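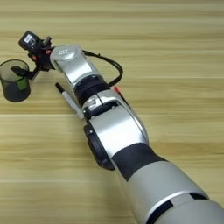

How does a robot arm know where to put its fingers?

Reading time: 5 minutes

When you put a pen into a cup, you don't think very much. Your eyes look, your hand goes, and it is done. A robot arm can do this job too, but somebody must first write a program for it. A program is a long list of instructions, and the people who write it are called programmers.

Look at the arm in the photo. It is made of silver parts, and between them there are black rings. The rings are at the joints, the places where the arm can bend. You have joints also: your shoulder, your elbow, your wrist. At the end of the arm there is a gripper, which is the robot's hand, and one black finger of it is reaching into the pen holder.

First job: seeing

On top of the gripper sits a small black camera. It is a bit like having an eye on your wrist! Try to imagine it. When you move your hand to the left, everything you see moves to the right.

The camera sends pictures to the computer, but a picture for a computer is only numbers. Each tiny dot of the picture has numbers that say how much red, green and blue is in it. The software must look at all these numbers and decide: these dots are table, these dots are pen, these dots are cup. We call this part of the software perception.

A pen holder made of mesh is difficult for perception. Mesh is full of tiny holes, so the camera sees the cup and also what is inside the cup, both at the same time. In our photo you can find something green through the mesh. Is the green thing in front of the cup, inside it, or behind it? You know the answer quickly. A computer needs many practice pictures before it can say the same. Catríona Breathnach writes perception programs, and for one mesh cup she used 400 practice pictures. She changed the light and turned the cup a little each time.

Shadows are a problem too. A dark shadow on a light table can look like a dark object, and a program which is not well trained may try to pick it up.

Second job: planning

Now the computer knows where the things are. Next it must choose a path for the arm. This is called planning.

You can play planning at home. Put a cup on the table and lay a marker in front of it. Now move your hand to the cup, but don't touch the marker with your hand, your wrist or your elbow. You probably lifted your arm a little. The planning software does the same, only it tries many paths in its "imagination" before the real arm moves. In one test it threw away 107 paths because some part of the arm would bump into something. Path number 108 was good.

The software must think of the whole arm. There is a black cable that makes a loop beside the wrist, and if the arm turns too far a cable can get pulled. So programmers write a rule: don't turn more than this much.

Third job: control

A plan is only an idea. Control is the part of the software that makes the joints really follow the plan. Many times in each second it asks two questions. Where is the joint now? Where should it be? If the two answers are different, it corrects the motor a little.

It is like riding a bicycle on a straight line. You are never perfectly straight — you steer a little left, a little right, all the time, and from far away it looks straight.

When the finger goes near the cup, control must be slow and gentle. Mesh cups are light and they fall over easily.

What if it goes wrong?

It often does. Iestyn Maddocks keeps a notebook of the mistakes his programs made. On one page the arm closed its fingers 9 times on empty air, because the program had a wrong idea of how far away the cup was. He fixed one line and tried again. Programmers call this debugging, and it takes a lot of their day.

Words to remember

Perception: working out what the camera sees.
Planning: choosing a path.
Control: making the motors follow the path.
Debugging: finding the mistake and fixing it.

Comments (3)

Zurkik: My class played the marker game. Everybody touched it with the elbow. Is there a harder one?

Catríona Breathnach: Yes, try it with one eye closed! Then you will see why distance is hard for one camera.

Lostolow: My daughter asks what colour is the easiest for the robot to find. She says green.

Contact us | © Pivdale Children's Science Pages | Back to top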